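Norkton chore bench — walk-round checklist, snack packing task
Checked by Lucrezia Caputo, Saturday, started late

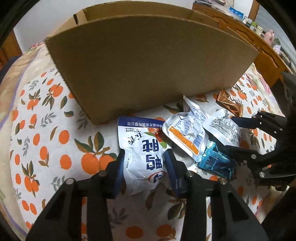

Category: Household handling / Two-gripper work

1. Work surface. White cloth with the orange print, laid under box and packets. OK for now. Cloth can bunch when a finger drags. Tape the corners or clip them.

2. Box. Open top, big enough. Front panel is tall so the reach goes up and over, a person does this without thinking. Machine needs the height set right or it clips the edge. COMMENT: ask Ekow for the clearance number, not on the sheet.

3. Finger pads. Blue pads, both grippers. Wipe before each run. Replace on the 57 mark, not when somebody remembers.

4. Pivot screws. Check by hand, snug. Don't overtighten — last set got stiff.

5. Packets. Mixed sizes, good. Plump white one with the navy band is the easy grab. Shiny ones with the pinched ends are harder, glare bothers the Drusix vision badly. White pouch and teal packet sit close together, watch for double picks. FAIL if two go in at once and it logs one.

6. Squeeze limit. Set to 6 on the Gematix panel. No burst packets, no exceptions. Burst = stop and clean teh pads.

7. Things nearby. Dresser top is crowded, little jars. Keep arm travel well short of it. NOT SIGNED OFF until the travel stop is in.

8. Light. Shadow low on the box front and on the right side. Add a lamp.

Can it do the chore yet? Partly. Goal is 1,000 picks with no help, we got almost 70 before I had to step in. Fine for a demo, wouldnt leave it alone in a kitchen.

Open: items 2, 7, 8. Ekow Yakubu to recheck.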